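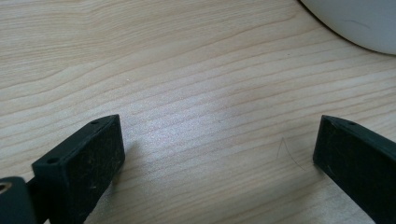 Niilo Savolainen
Before you sand anything, find out whether it is veneer. Put one drop of mineral spirits on the underside edge and look at the end grain there. If the stripes on top don't carry over the edge, stop at 220 grit and go by hand.

kozma_34
That was going to be my next point of confusion. Full post, as the first part got lost when I edited: I want to take the shine off a pale tabletop and recoat it with a matte hardwax oil. The top has a factory finish of unknown type. I have a can of Witis Matte and half a can of Tavik sealer. Can the oil go over the old finish, or does it need bare wood?

Niilo Savolainen
Bare wood. Hardwax oil has to soak in. Over a film finish it stays tacky and rubs off. If you only want less shine, leave the finish on and scuff it evenly with a gray abrasive pad, along the grain, then wipe down.
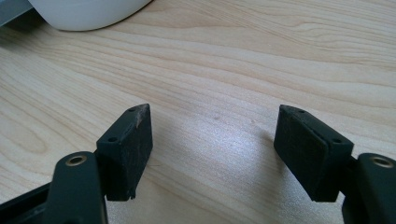 Pale top with a slightly glossy finish

edon2174
I put oil over varnish once and it was fine. Just use thin coats.

Pell
Fine for how long? Mine was still soft after 4 weeks and I had to strip it. Test inside a drawer or under the top first. Also check sheen with a lamp held low at one end, because overhead light hides the patches you missed. Don't mix the Tavik with the oil. The can says water-based on mine, so read yours.

kozma_34
Edge test done, the stripes stop at the edge. Going with the gray pad.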